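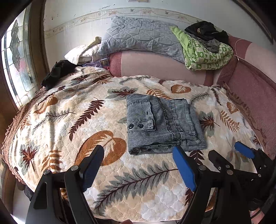
Folded gray denim jeans on a quilted blanket with a fern print.

Section 7. Putting the Tarnley Air Dryer into Service

Revision date: 09/10/2018
Applies to: Tarnley twin-tower desiccant dryers with the Hurberg control panel

7.1 General

The dryer removes water vapor from compressed air before the air enters the plant instrument line. One tower dries the air while the other is regenerated with a small stream of dry purge air. Do not connect the dryer to a line carrying any gas other than air.

The inlet filter must be in place before pressure is applied. Liquid water or oil that reaches the desiccant breaks up the beads and fills the outlet filter with dust. Oil-fouled desiccant cannot be regenerated and must be replaced.

CAUTION: Both towers hold pressure after the compressor stops. Vent each tower and check that both gauges read zero before loosening any fitting.

7.2 Filling the towers

1. Close the inlet valve (V1) and the outlet valve (V2). Lock both.
2. Open the vent on each tower. Wait until both gauges read zero.
3. Remove the fill port cover and inspect the gasket. Replace it if it is cut or flattened.
4. Check that the lower support screen is seated on its ring.
5. Pour in the desiccant slowly. Wear a dust mask and eye protection.
6. Tap the tower wall with a rubber mallet as the level rises, then top up to the fill mark.
7. Refit the cover and tighten the bolts in a cross pattern.
8. Repeat for the second tower.

NOTE: Keep desiccant drums sealed until use. Beads from a drum that has been left open will give a poor dew point on the first cycles.

7.3 First start

1. Close both tower vents. Remove the locks from V1 and V2.
2. Switch on the control panel and select MANUAL.
3. Open V1 a quarter turn. Let the pressure rise slowly until the gauge on the drying tower matches the line gauge.
4. Check the fill ports and flanges with leak solution. If bubbles form, close V1, vent the tower, and correct the leak.
5. Open V1 fully. Leave V2 closed.
6. Select AUTO and let the dryer run on purge only for up to 29 hours, until the dew point reading is steady.
7. Open V2 slowly.

CAUTION: Opening V1 quickly lifts the bed and grinds the beads against each other. Damage of this kind is not covered by the warranty.

7.4 Purge adjustment

The purge valve is set at the factory. If the dew point drifts upward during normal running, open the valve in steps of one mark and let the dryer complete three full cycles before taking another reading. Do not close the valve below mark 3.

Clean the purge mufflers every 3,000 running hours. A blocked muffler raises the pressure in the regenerating tower, and the bed will not dry. Skatier mufflers may be washed in warm soapy water. Cheema mufflers are sealed and must be replaced.

7.5 Records

Enter the dew point, line pressure, and purge setting on the start-up sheet at the back of this manual. Keep the sheet with the panel drawings.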